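BRULLBRIDGE PUBLIC LIBRARY
BOARD OF TRUSTEES
MINUTES OF THE REGULAR MEETING

Date: 2020-04-14
Held by telephone conference
Status: Approved as corrected

1. Call to Order

The Chair called the meeting to order at 6:04 p.m. The Secretary called the roll and reported a quorum. Two trustees were excused. The Library Director, the Head of Circulation and the Business Manager attended as staff. The Secretary confirmed that the call-in number had been posted on the Town website and on the front door of the Main Library. Members of the public were asked to mute their telephones until the comment period.

2. Approval of the Agenda

A trustee asked that the item on roof drainage be heard before the budget item, as the contractor's offer had a deadline attached. Moved, seconded and carried by roll call. The agenda was approved as amended.

3. Minutes of the Previous Meeting

One correction was made. Under Old Business, "Storeck Street Branch" should read "Storeck Branch." The minutes were approved as corrected, with one abstention by a trustee who was absent from that meeting.

4. Public Comment

A resident of the Hwang Road neighborhood asked whether the book drop at the Main Library would be reopened while the building is closed. The Director replied that it remains locked, that no fines are being charged, and that patrons should keep their items at home for the present. The resident asked that this be stated more plainly on the recorded telephone message. The Director agreed to rerecord it.

A second resident spoke in favor of keeping the large print collection at the Storeck Branch and not merging it with the collection at Main. The resident stated that the bus does not run between the two buildings on weekends. The Chair thanked the speaker and noted that no merger was on the agenda.

A written comment was received concerning the height of the hedge along the parking lot. It was referred to the Town Highway Department.

5. Roof Drainage, Main Library

The Business Manager reported that the two interior drains over the periodicals room were inspected in the winter and that the north drain is partly blocked below the roof line. Stoltari Roofing and Sheet Metal has offered to clear the line and replace the strainer for $495, provided the work is authorized before the end of the month. The work can be done from outside and does not require the building to be open.

Discussion followed. A trustee asked whether the price covered the south drain as well. It does not. The Business Manager explained that the south drain was found to be running freely and that the contractor would look at it while on the roof at no added charge, but would not open it up. Another trustee recalled that a similar repair was made several years ago and asked for the earlier invoice to be located. The Business Manager will search the files when access to the building permits.

Motion: To authorize the clearing of the north drain by Stoltari Roofing and Sheet Metal at a cost of $495, to be charged to Building Maintenance.
Moved and seconded. Carried by roll call, all in favor.

6. Financial Report

The Business Manager presented the report for the prior month. Spending on supplies is below the level planned for this point in the year. Spending on electronic books is above it and will likely remain so. The Business Manager requested a transfer of $700 from Programs and Performers to Electronic Materials. Three spring programs have been canceled and the performers have agreed that no fee is owed.

A trustee asked whether any of the canceled programs might be rescheduled for July. The Director said that the puppet theater and the string trio were both willing, and that the gardening lecture would be held over to next spring because of its subject.

Motion: To transfer $700 as requested.
Moved and seconded. Carried by roll call, all in favor.

The warrant was reviewed. A question was raised about a charge for snow removal at the Storeck Branch which appeared to have been billed twice. The Business Manager stated that the two charges were for separate storms. The warrant was approved. 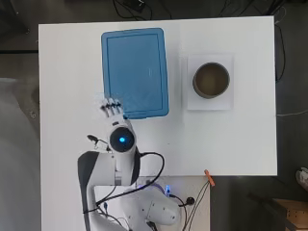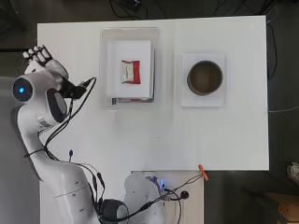
7. Director's Report

a. Circulation. The building has been closed to the public since the previous month. Staff are answering the reference line from home during regular hours. The Head of Circulation reported 354 new registrations for online cards since the closing. Online cards expire after 90 days, and the Director recommended that they be extended without requiring a visit. By general consent, the Board directed that all online cards be extended until the building reopens.

b. Interlibrary loan. Delivery between libraries is suspended. Items belonging to other libraries are being kept on a separate shelf in the workroom. Due dates have been pushed back by the regional system and patrons do not need to call.

c. Story time. Staff have been recording picture book readings for the Library's web page. Several publishers have given permission for this use, under terms that differ from one to another. The Director is keeping a list of the terms and will take down recordings as each permission ends.

d. Staffing. All regular staff remain on payroll. The vacancy for a part-time page at the Storeck Branch will not be advertised at this time.

e. Wireless signal. The signal at Main has been left on overnight and reaches most of the front parking lot. A sign with the network name has been placed in the window.

8. Old Business

Meeting Room Policy. The Board took up the draft revision, which was tabled at the last meeting. The following changes were discussed:

Section 1, Eligibility. The draft limits use to groups with at least one member who lives in Brullbridge. A trustee felt that groups whose members work in the town but live elsewhere should also qualify. The wording "lives or works in Brullbridge" was agreed.

Section 3, Refreshments. The draft permits light refreshments and prohibits open flame. It was noted that the current policy is silent on coffee urns. After discussion, the Director was asked to add a sentence allowing the Library's own urn to be used on request, and stating that the group must empty it before leaving.

Section 4, Reservations. Reservations will be accepted no more than 2 months ahead. A trustee objected that the quilting guild and the chess club have long reserved by the calendar year. Others felt that standing reservations had made it difficult for new groups to find an evening. No agreement was reached on this section.

Section 6, Damage. Counsel has advised replacing "shall pay for all damage" with "is responsible for the cost of repair or replacement." Agreed.

Motion: To adopt Sections 1, 3 and 6 as revised and to return Section 4 to the Policy Committee for further study.
Moved and seconded. Carried by roll call, with one opposed.

Local History Room. The Director reported that the town directories sent out for rebinding are finished and are being held by the bindery until the Library can receive them. There is no storage charge.

9. New Business

Summer Reading. The Director asked the Board's guidance on whether to plan for an in-person program. Registration normally begins when the schools close. After discussion, it was the sense of the Board that staff should prepare paper reading logs that can be mailed or picked up, and that prizes should be limited to books already on hand. The Director will bring a plan to the next meeting. No vote was taken.

Hours of the Storeck Branch. A trustee proposed that, upon reopening, the branch open one hour later on weekday mornings and close one hour later in the evening. The Head of Circulation said that door counts support the change for evenings, but that morning use by retired patrons is steady. The Board asked for the figures in writing before considering the matter again.

10. Correspondence

A letter was received from the Friends of the Library stating that the spring book sale has been postponed and asking that donated books not be left at the rear entrance. A note of thanks was received from the Hwang Road Elementary School for the loan of the traveling map exhibit.

11. Executive Session

None.

12. Adjournment

Moved and seconded to adjourn. Carried by roll call. The meeting was adjourned at 7:41 p.m. The next regular meeting will be held by telephone conference unless otherwise posted.

Respectfully submitted,
Secretary to the Board of Trustees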